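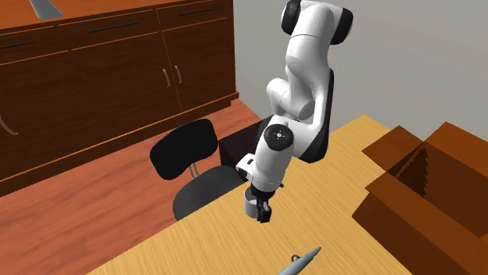

What is a mug? A mug is a drinking cup with straight or nearly straight sides and a handle, made for hot drinks and used without a saucer.

The mug is distinguished from the teacup mainly by its size and by the thickness of its wall. A teacup is thin, opens wide at the top and cools quickly. A mug holds more, and its thick wall keeps the drink warm for a longer time. In many houses the teacup has gone to the back of the cupboard, and the mug is used for tea, coffee, cocoa and also for soup.

Materials

Most mugs are ceramic. Earthenware is the cheapest and chips easily. Stoneware is fired at a higher temperature and takes in almost no water, even where the glaze is missing. Porcelain is the whitest of the three and can be made thinner without becoming weak. Enamelled steel mugs are common in camping, but they burn the lips when the drink is fresh. Glass mugs are used mostly for tea with lemon and for mulled wine. 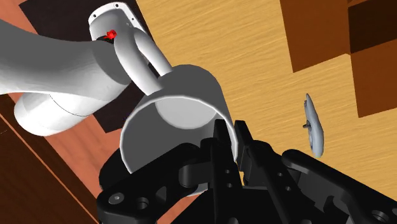

The handle

In handmade work the handle is usually pulled from a piece of wet clay and joined to the body when both are leather-hard, that is, firm but still damp. If one part is drier than the other, a crack appears at the joint, often only after the firing. In factory production the handle may be cast separately and fixed with liquid clay, called slip, or cast together with the body in one mould.

Handles are described by the number of fingers they admit. The potter Dezső Kerekes, who worked in Tralstead, made only two-finger handles and wrote that a bigger loop "makes the hand lazy and the wrist tired". His pattern was later produced by the Balogh pottery under the name Delero. The workshop book lists 1,184 pieces put in the kiln in the first winter, of which 1,089 were sold. The others had faults of glaze or were kept in the house.

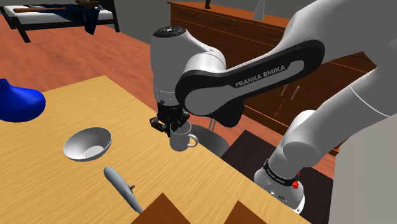 The Delero mug had a foot ring left without glaze, and this ring was rubbed smooth by hand before packing. Collectors look for the early ones, where the ring is slightly uneven — later pieces were finished on a wheel. A shop list printed one December offers them in boxes of 12, with straw between the layers.

Care and cleaning

Tea leaves a brown stain inside the mug, especially where the water is hard. It can be removed with a paste of baking soda and a soft cloth. Steel wool should be avoided, as it scratches the glaze and the next stain goes deeper. A mug with a fine crack through the glaze may still be used for pencils, but a hot drink can open the crack further.

See also: Teacup, Tankard, Stoneware, Slip casting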